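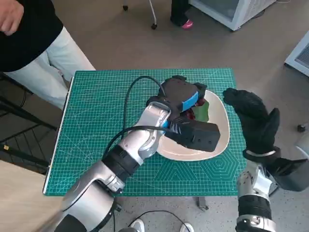 Pevmont workroom sets up plate and table trials for January

The shared workroom at Pevmont has begun a series of tabletop trials on the handling of plated food. The series is run by Emese Katona, who also keeps the room's bench schedule, and it continues through January. Sessions are held on Thursday evenings.

The work surface is a green cutting mat with a printed white grid, laid over a standard table. The grid serves as the position reference. The plate is set down by grid square, and the square is written on the session sheet before the first item is placed. Cream-colored plates with a rounded, slightly squarish rim are in use. Katona said flat white plates were dropped after the first evening because glare from the ceiling lights made the rim hard to judge.

Each session covers 30 placements, split into blocks of 10. An item counts as placed when it rests fully inside the rim and stays there for eight seconds. Items that touch the rim are logged separately. The food is kept simple, with one green item and one red item per plate in most blocks, so that the two can be told apart on the sheet without a written description. Pieces are weighed beforehand, and nothing from the trials is eaten.

Leafy pieces have given the most trouble so far, according to the session notes. They fold when pressed and tend to slide on a glazed surface. Firmer pieces hold their shape but roll toward the rim if set down on the curved side. The notes recommend placing the firm piece first and using it as a stop for the leaf.

The mat was supplied by Zamfir, a dealer in drafting and craft goods in Sastton. It replaces a printed paper sheet that lifted at the corners and had to be taped down again at each session. The mat is wiped with a damp cloth between blocks and left flat overnight. Katona has asked users not to cut on it while the series is running, as score marks catch on the foot of the plate. 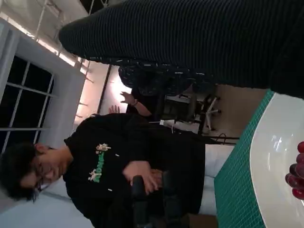
Seating in the room stays as it was. Office chairs are kept on the floor side of the table, and those who are not working at the mat are asked to remain seated during a block to limit movement of the table. Cables are to be routed along the wall where their length allows. Longer runs across the floor will be covered once the new channel strip arrives from Bundotside.

The series has a budget of 400 for plates, food and cleaning supplies. Any remainder goes toward a second mat of the same size. The blank session sheet is posted on the board inside the workroom door, and completed sheets go in the tray under it. Bench bookings for other work remain open on all other evenings and should be made with Katona by noon on the day before.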